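Station 5

Last updated October 10, 2022

The Clemdale plant took in laundry from 11 hotels and sent it back folded. In August, Vorov installed a pair of arms at Station 5, where two people had worked before. 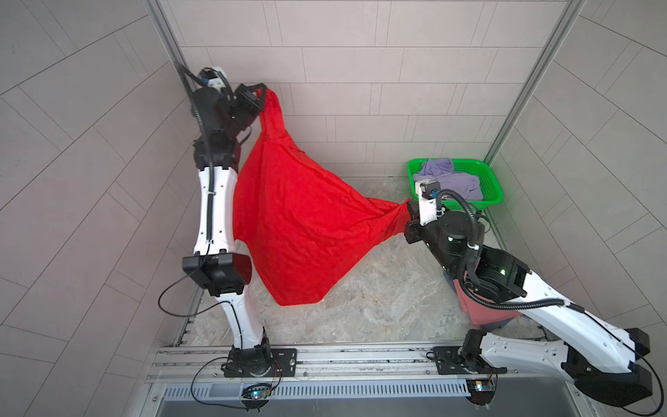
1. Handover

Siham Karaki signed the handover sheet at the start of first shift. The sheet said that the operator would no longer fold. The operator would clear faults, refill the basket, and enter a reason code for every stop. There were 12 reason codes. She read them twice and asked the installer, Aguirre, which one covered a sleeve turned inside out.

"Four," Aguirre said. "Item not recognized."

"It's recognized. It's a sleeve."

"Four," he said, and wrote it on a strip of tape for her.

The arms took an item by one corner, lifted it, and searched along the hanging edge for a second corner. With a flat napkin the search was short. With thin, slippery cloth it was long, and the cloth twisted. When the search ran over its limit the arms stopped, still holding the item, and a tone sounded at the desk.

2. Stops

In the first week Siham logged every stop by the code. In the second she began to use the comment field, which held one line.

Red, thin. Took the hem for a corner.
Red, thin. Same piece, second try. Same.
Purple, knotted in basket. Should be shaken out first.

She had shaken things out first for years, one snap of the wrists, without thinking of it as a step. It was not in the old work instruction. Aguirre asked her to write it down, and she spent a lunch break on it. The result was five lines long and she was not satisfied with the third.

3. Staffing

Her partner at the station had been moved to the Stornstead site, on the loading side. They had folded sheets together, walking toward each other and apart again, and had talked most of the day. The new desk had a chair. Siham adjusted it to the lowest setting and then stood.

The output report went up on Fridays. Station 5 was listed under equipment.

4. Revision

Aguirre came back with an update. The arms would now shake each item once before the search. He ran a red piece through while she watched. The left arm raised it, the right arm closed on the lower edge, and both snapped outward.

"Too high," Siham said. "You do it from the elbow."

He changed a value and ran it again. She put down her pen and showed him, with nothing in her hands.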